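Can a Robot Clean Up After My Kids Yet?

By Hayley Furnival

The dishwasher in my house gets emptied by whoever loses the staring contest, and I lose a lot. So when my editor asked if I wanted to spend a Thursday finding out how close we are to handing that job to a machine, I said yes before she'd finished the sentence (I also said yes to lunch, which turned out to be a granola bar).

My first stop was Brilwood, a small workshop in Tunstall that builds arms for people who want to teach them chores. It's above a tile showroom. The stairs are steep, the coffee is terrible and I had a wonderful time.

Mervyn Nuttall runs the place. He spent years fixing packing machines at a plant that boxed cereal, and he still talks about them the way other people talk about old cars. "A packing line is easy," he told me. "Same box, same spot, all day long. Your kitchen is the hard one. You people leave things anywhere!"

Guilty. I'd left the house that morning with a sock on the counter.

I had brought a list of chores, and we went down it over the bad coffee. Vacuuming, fine, that one has been sort of solved for years, as long as you pick up the charging cables first. Folding towels, getting there, if you're patient and only own towels. Fitted sheets got a long laugh. Loading a dishwasher made him go quiet for a bit, and then he said plates yes, wine glasses please no.

Money came up too, because I always ask. One of Brilwood's arms costs $875 to put together if you do your own wiring, and Mervyn is proud of that number. A rival outfit, Hikow, sells a single gripper for $349. I don't have strong feelings about gripper prices, but I wrote it all down, and I did notice that I once spent $300 on a stroller I hated.

Then we got to toys, which is the chore I really care about. My two can cover a living room floor in less time than it takes me to answer the door, and I would pay real money for something that puts the bricks back in the box. Purple ones here, green ones there, and the tiny blue bits that find your bare foot at 2 a.m. somewhere I'll never have to meet them again.
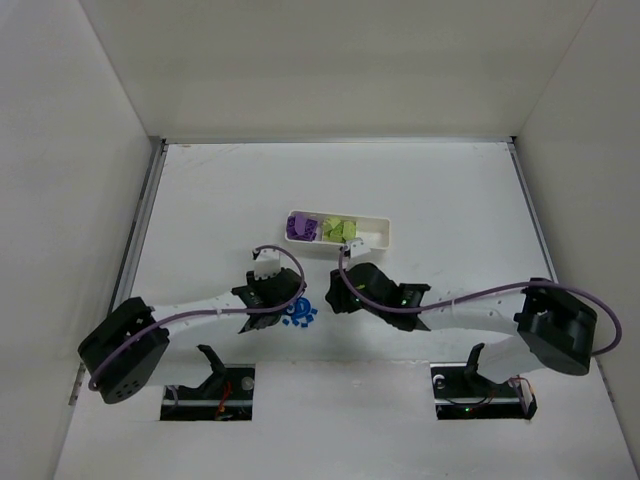
Mervyn's view is that sorting toys is a better test than it sounds. The pieces are small and hard, they land at every angle, and two of them stuck together look like a third thing altogether. A person gets by on feel. You scoop up a handful without looking, and your fingers know which one slipped. An arm with a simple pinching hand has to do it one piece at a time, and if it misses by a hair it has to notice that it missed, which is the part he loses sleep over.

He keeps a notebook of tries. The latest page had 102 of them, all for the same little job, with a column of ticks and crosses and one entry that just said "under the radiator." I asked when I could have one at home. He rubbed his neck for a while.

"For one chore, set up just so, you could have it pretty soon," he said. "For the whole living room, with the dog in it? Ask me again when your kids are in college."

They're five and seven. I drove home, stepped over a train track and emptied the dishwasher – I'd lost again – and then got down on the rug to look for the blue ones.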